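Notebooks > Kurek shelf task > April

Shelf tidying by hand, second batch

Started at 9.40 with Corina on the recorder and me wearing the head camera. The plan for this batch is plain shop work: somebody tidies the shelf with their own bare hands, no gloves, no gripper, and the Kurek arm learns from that later. Yesterday's stuff was all remote control with the Wevurex handles and it was painfully slow, so I've been itching to try this!

Target for the batch is 18 clean runs. A run starts with hands up in front of the upper shelf and stops when I say "done" and drop them. Corina marks start and stop on her side. We are not trimming anything by hand this time (we lost most of an afternoon to that in the first batch).

Reset between runs: shove the middle of the upper shelf back into a heap, orange bottles on their sides, pink soap pack on top, pink bottle thrown down in front. The standing orange bottles on the right stay put, and so does the magenta lot against the left wall. They are the "already tidy" reference and I want them in view at the beginning of every run. The first few heaps looked far too polite, all the caps lined up, so from run 4 Corina made the heap while I faced the other way.

I found I could keep a really steady rhythm once I stopped thinking about the camera. Right hand goes for the top of the pile, left hand stays lower and nearer the middle so it can catch anything that rolls. By run 7 it felt like working a real shop, which is just what we're after.
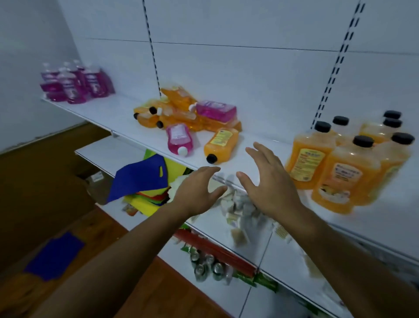
Things to fix before the next batch

- Head movement. I look down at the lower shelf far too often, and the small packets there smear when I do. Chin up, move the eyes.
- Hand tracking from the Clevunico software is lovely on spread fingers and poor on curled ones. It dropped the left hand for good stretches of runs 5 and 11. Try a slower approach with the fingers more open.
- See-through orange bottles lying on top of each other. The depth map turns them to soup. Baltasar wants to try matt tape on two of them, I'd sooner leave them as they are and see how bad it gets.
- Caps. Decide now whether "tidy" means label forward or only upright. I did label forward in the early runs and got lazy, so runs 12 to 18 are upright only. Noted in the run sheet, file 301.
- Bags on the lower shelf: don't touch. Separate task.

Replayed run 9 on the arm after lunch at quarter speed with two bottles. It went for the soap pack first, same as I do, and I may have cheered. The wrist angle was all wrong on the second bottle and it tipped. Still, that's a huge step from where the remote control runs had us!

Corina has the recordings copied to the Usum drive. Next batch she wears the camera and I do the heaps.

Comments

Baltasar Ortuño: Tape is only for a comparison, two bottles, I'll peel it off after. Can you keep runs 5 and 11? I'd like them for the tracking test even with the left hand missing.

Corina Dumitrescu: Kept, they're in the "odd" folder. Also my start mark on run 14 is late, use the one from the audio.

Baltasar Ortuño: Great. And label forward please, otherwise we'll be redoing all of it for the next task.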